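After the Reorder Sheet: Automation Reaches the Housewares Aisle

At the Stenedska variety store in Givton, the first working hour of the day used to belong to the clipboard. An associate walked each aisle, noted what was low, and carried the sheet to the back office, where a supervisor keyed it into the ordering system. The task was slow, and it was assigned mostly to the newest members of the staff.

In February the company retired the sheet. Orders are now prepared overnight by Nemard, a replenishment program that reads register sales against expected deliveries. A sorting line at the Nakajima warehouse then packs the cartons by aisle, so that goods arrive in the order in which they will be shelved. The store carries 3831 separate items, and most of them are now reordered without a person making the decision.

The change has been felt most clearly in housewares and hardware. These aisles hold small goods in a wide range of shapes, many of them in soft or irregular packaging. Management considered automated shelving equipment and set the proposal aside. Placing stock, straightening it and checking it against its shelf tag remain manual work.
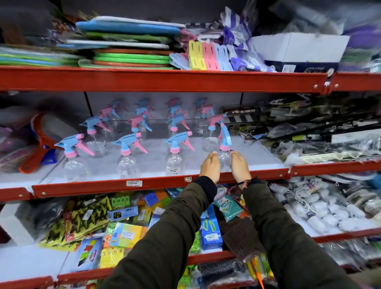 Associates report that the hours have moved to the sales floor. Under the former system, an employee on the opening shift spent around 54 minutes on counting and paperwork. The same employee now begins with a handheld list of exceptions — items for which the program's figures and the delivery records disagree. Each one must be checked by hand, and the correction is sent back before the next order is prepared.

The arrangement has its critics. Longtime employees point out that the program has no knowledge of a school project or a spell of bad weather, and that the old sheet left room for a note in the margin. After several complaints, Stenedska gave floor staff the authority to override an order line. Overrides are reviewed every 3 weeks by the store and the warehouse together.

Staffing in Givton has remained at 8 associates. The company has made no commitment beyond the current year, and employees have asked for one in writing. They have also asked that the handheld devices not be used to time individual workers — a request that management has accepted for the store but that has yet to be settled for the warehouse.

Training is the other open matter. New hires once learned the stock by counting it. They now spend their first shifts beside an experienced associate, working through the exceptions one aisle at a time, with housewares generally left until the second week.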